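Wimwood House -- Housekeeping and Rooms meeting, minutes
Monday
By Štefánia Šimek

We started at 4, with everyone squeezed into the linen office again. I took the notes, so blame me for the spelling. Last month's minutes were passed with one fix: the Prarkia invoice is for pillowcases, and I had written towels. Sorry!

1. Guest clothes left on beds. This took up most of the meeting. The front desk has had more calls about it, mainly from long-stay guests who come back and can't find a shirt. We agreed that anything lying on a bed gets hung up or folded before the bed is touched, and it stays in that room. No more carrying things down to the laundry unless there's a bag with a slip.

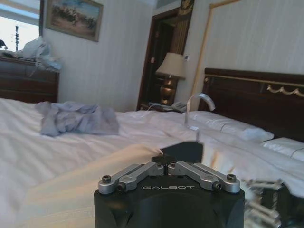 Lazaridis would like folded clothes to go on the chair. I'd like the wardrobe shelf, and I said so (twice), but chair won.

2. Hangers. We have 170 on the upper floor and we're still short, which I blame on the coat rack downstairs -- it eats them. Grakamora can send more by the end of January. Good shirts and jackets go on a hanger with the collar straight and the shoulders even, and please do up the top button so they don't slide off.
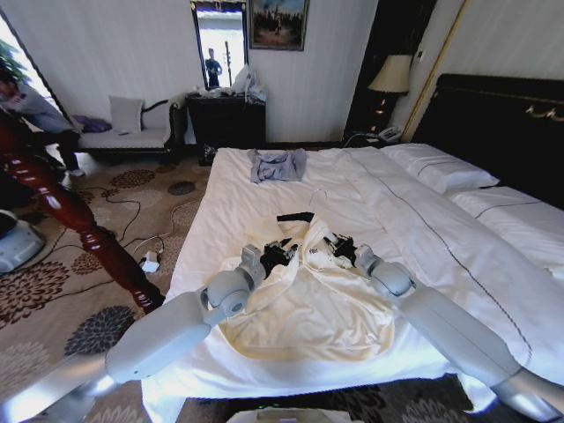

We also talked about whether to smooth the sleeves by hand or leave them. Smooth them, it takes a second. No ironing in the rooms, we've been over that one.

3. Bedding. The white duvets are holding up well and I'm really happy with them. Sheets are another story, and room 34 needs a whole new set. We can spend up to 2000 on linen this quarter and I'll bring prices from Prarkia next time.

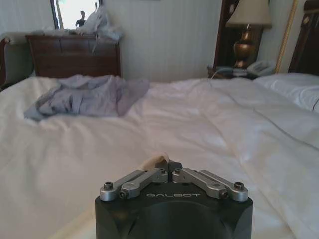

Pillows stay at two per bed, with extras on request. I'm to write that on the cupboard door in big letters.

4. Other business. The linen office door still sticks -- I've reported it again. Next meeting is same time, same room, and Lazaridis is bringing the cake.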